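Visit to the Dramdale open day, 24 February 2020

The bus from Zollville drops you at the gate, and it is a short walk up to the Dukholm building. Entry was free. Visitors got a paper badge and a map with the toilets marked in the wrong place.

The ground floor was mostly posters. I went straight upstairs, where two rooms were given over to teaching robots by demonstration. In the first, staff took hold of an arm and moved it through a job by hand while the computer stored the path. I had a turn. The arm is lighter than it looks, but the wrist is stiff and I overshot twice.

The second room was remote control. The operator sits at a desk with a pair of handles, and the arm copies the motion at its own table. Each session is 80 tries at one task, and the group had 3,000 stored for its Bakilana project - most of them picking things up and putting them down. Between tries an assistant resets the table. 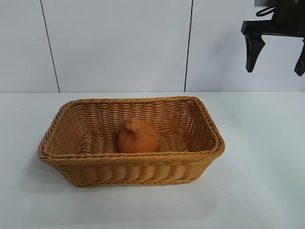
Why record the same simple pickup so many times? The object never sits in quite the same spot or at the same angle, and the robot needs to have been shown plenty of those small differences before it can cope alone.

The queue for the handles was long and I gave up on it. The canteen closed at 2, so eat first if you go. They plan another open day in August, with the workshop downstairs open as well.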